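Incidencia: los pedidos con varias fotos no se guardan en la ficha de arreglo
Programa: Cernoder, versión 6
Estado: resuelto, pendiente de seguimiento

Mensaje inicial

Buenos días a todo el equipo, y gracias de antemano por la paciencia, que ya sé que escribo bastante. Tenemos un taller pequeño de arreglos y costura en Hurkusgate y llevamos las fichas de clientas con Cernoder desde hace tiempo, muy contentas. El problema empezó el viernes, después de la actualización: al abrir una ficha nueva y adjuntar más de una foto, la barra llega al 50 % y ahí se queda. Si cierro la ventana, la ficha aparece guardada pero sin medidas, sin notas y sin precio — lo único que conserva es el nombre.

He probado a reiniciar el ordenador, a entrar desde el portátil viejo y a vaciar la caché, como explicabais en la guía de Pevska. Nada. Con una sola foto, en cambio, se guarda a la primera.
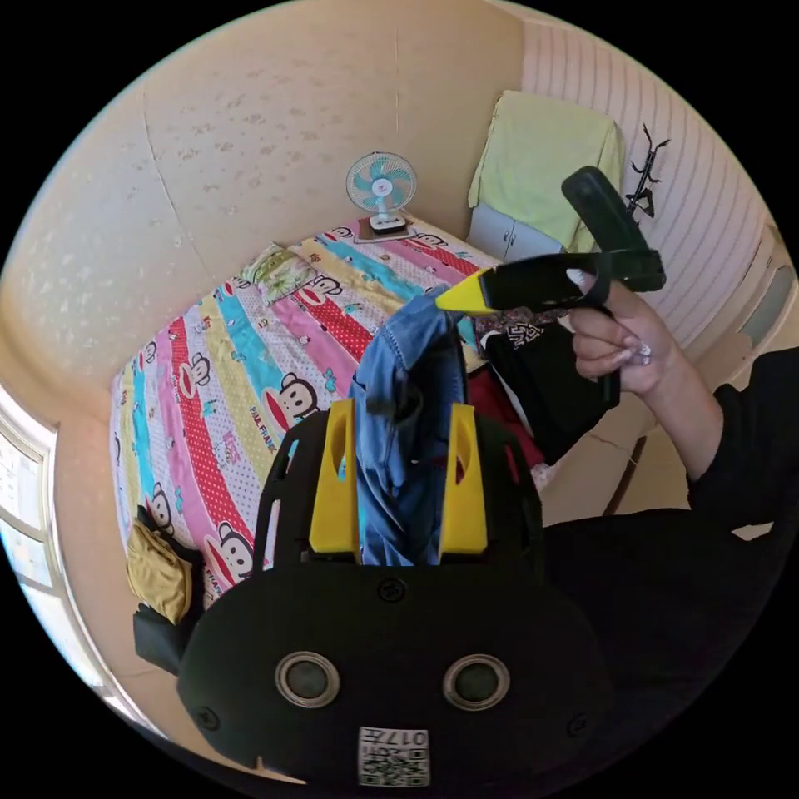

Adjunto 1. Tela vaquera azul y pistola de pegamento.

Respuesta de soporte

¡Hola! Muchas gracias por contarlo con tanto detalle, así da gusto. Hemos visto el mismo comportamiento en otros talleres que tienen activada la copia automática en el servidor Gough. ¿Podría mirar en Ajustes, Copias, si la casilla «Sincronizar al adjuntar» está marcada? De momento no borre ninguna ficha, aunque parezca vacía. Las medidas suelen quedar en la carpeta temporal y se pueden recuperar.

Respuesta de la clienta

Pues sí, estaba marcada, y juraría que yo no la había tocado. La he quitado, he vuelto a subir la segunda foto y esta vez la ficha se ha guardado entera, con sus notas y todo. ¡Qué alivio! Eso sí, las 4 fichas anteriores siguen en blanco.

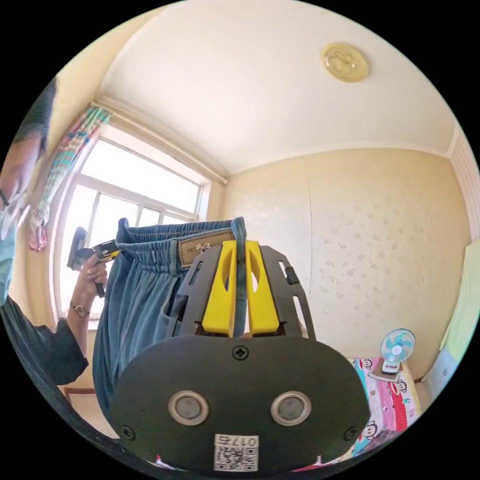

Adjunto 2. Pantalón vaquero, cintura elástica fruncida y parche con lazo.

Respuesta de soporte

Nos alegramos mucho. Para las fichas en blanco, entre en Herramientas, Recuperar borradores, y elija la fecha de cada una. Deje la casilla sin marcar hasta la próxima corrección, prevista para abril.

Última nota de la clienta

Recuperadas todas menos una, que he vuelto a escribir a mano porque tenía las medidas apuntadas en la libreta. Dejad el aviso abierto hasta abril, si os parece bien, y entonces vuelvo a probar con la casilla puesta. Un saludo muy cariñoso desde el taller.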